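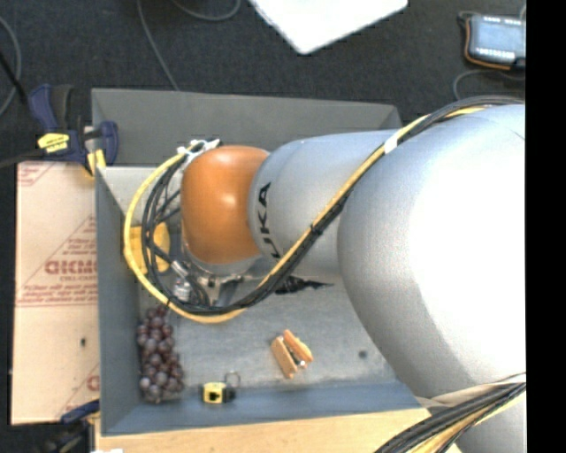
Attachment 1: arm over the gray bin, cable loop left of the orange joint.

Ticket 501
Project: Hostilance
Component: remote demo recording
Opened by: Ha-rang Yang
Status: open, workaround in place

Problem
During remote-control demos the wrist stops turning partway through a reach to the left side of the bin. The operator keeps pushing the input, the arm holds position, and the recorder logs a flat stretch of up to 20 seconds. Demos with a flat stretch fail the Flondar import check. Hand-guided demos on the same cell import fine.

Steps to reproduce
Start a remote session from Welau. Move over the bin, low, gripper pointing down. Reach for the grapes in the corner and rotate the wrist toward the cable loop.

Log

09:40 Reproduced on the second try. No fault on the controller. Joint torque on the last axis climbs before the stop.

10:15 Swapped the input device. Same result.

10:50 Ran the motion by hand guiding. Resistance can be felt at the same wrist angle, but a person backs off and goes around it. Remote operators get no force feedback, so they push into it.

11:30 Looked at cable routing. The yellow cable takes the outer curve of the loop and the black ones bunch inside it. Suspect the bunch is taking up the slack. Not confirmed.

13:05 Lowered the remote rotation limit on the last axis and recorded 20 demos with the wooden clip as target. No flat stretches. The grapes need a different approach angle under this limit.

13:40 Raised the recorder timeout from 2 to 5 seconds by mistake, put it back. Does not affect the stop.

Workaround
Keep the lower limit for remote sessions. Hand guiding is unchanged. Discard affected demos; do not trim them, the timestamps will not line up.

To do
Reroute the bundle with more slack at the wrist, then repeat the 09:40 test at the old limit.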